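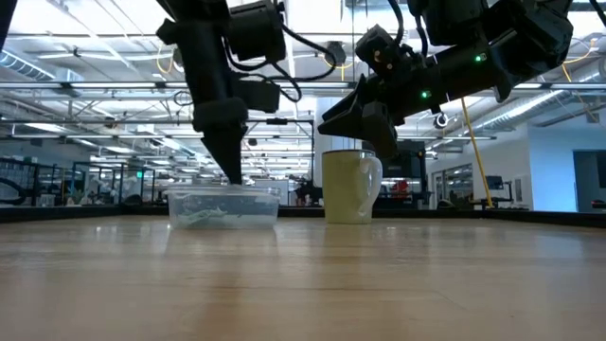 3.2 Where things get put down

Most of the clutter we logged in the Hellside break rooms was made of small everyday items that had no agreed place. Mugs first, then open tubs, then whatever had been left inside the tubs. This section covers the table only. Shelves and sinks are in 3.3.

Procedure was simple. Staff at both sites were asked to use the table as usual and to clear it at the end of a shift. No instructions on how. Notes were taken by one of us (Tran) and coded later by the other (Doucet), 19 sessions in all, 2 of which were dropped because the notes were too thin to code. Pennington site had the longer tables, Flarko the smaller ones, and this mattered more than we expected when we wrote the protocol.

Mugs. People treat a mug as belonging to somebody, even when it is clean and has been there all day. It gets slid to one side, or turned so the handle faces out, but not picked up. In seven sessions a mug was the last thing left on the table. Interviewees were fairly direct about it: "not mine, so I leave it." We coded this as ownership avoidance, following our pilot.

Containers. Shallow clear tubs behaved differently. They were moved freely and used by anybody. See Figure 4 for a tub and a mug side by side on a light wooden tabletop; the tub has a crumpled pale material in it, possibly cloth or tissue, and the mug stands upright to its right. Pairings like this came up often enough in the notes that we gave them there own code (T+M).

Figure 4. Clear shallow tub with crumpled contents, and tall pale yellow-green mug with white handle. Coded T+M.

Contents. A tub with something soft in it was hard for participants to classify. Storage or trash? Four staff at Pennington said storage, because a tub is for keeping things. Others said a crumpled item is finished with, wherever it happens to be. Transparent walls did not settle the question, people could see what was inside and still disagreed. In the July follow-up we swapped in opaque Varon tubs at one site and disagreement went down slightly, mostly since staff stopped looking. Contents then stayed put longer, so not clearly an improvement.

Order of clearing. Tub before mug in 10 of the coded sessions. We had guessed the reverse, given that a mug has a handle and an obvious destination (the sink). Size of the tub may explain part of this, it takes up more table and gets in the way of wiping. Can't separate the two effects with the present data.

One limitation to flag here. Coding of "crumpled" vs "folded" was done by a single coder and we did not compute agreement for it. Items that had been folded once and then sat on were a probelm. These went to "crumpled" by default, which probably inflates that row in Table 2.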